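Stutholm Shop-Floor Working Group
Minutes, August 2019

Present: Shewit Hadgu (chair), Abera stockroom, Drelell liaison, both night leads. Apologies from Accounts, who sent a question instead.

1. Minutes of the last meeting
Approved, after the word "imminent" was struck from the paragraph on automatic shelf-stacking. It had been there since February.

2. Sorting returns
Drelell reported on the Arndale bench trial. Over the month the arm attempted 816 picks from mixed returns and completed 282 without help. Drelell called this encouraging. The night leads asked that the minutes record the word and who said it.

Clear packaging remains the main trouble, followed by anything with knobs. Boxes are fine - we do not get many boxes.

3. Household chores
Shewit had been asked by head office whether the same equipment could fold towels for the linen side. Drelell said up to 13 minutes a towel, with supervision. The linen side does one in five seconds while talking. Deferred.

4. Question from Accounts
"When can it do a Saturday?" No answer was agreed.

5. Bin contents for the next round
Agreed to keep the mix awkward, as customers do. The KUKA stays over the gray bin, and the clear compartmented packaging stays in with the red piece, the blue piece and the small square one that looks like a fan. Abera's request to take out the hard ones was noted and declined.
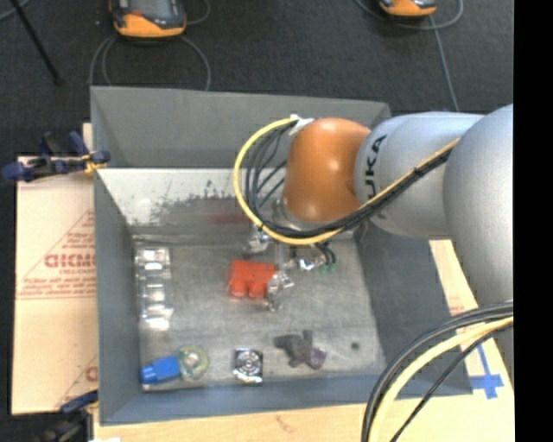 6. Any other business
The night leads asked who tidies up when a pick goes on the floor. They do. Drelell to look into a tray.

Action: Shewit to reply to Accounts, briefly.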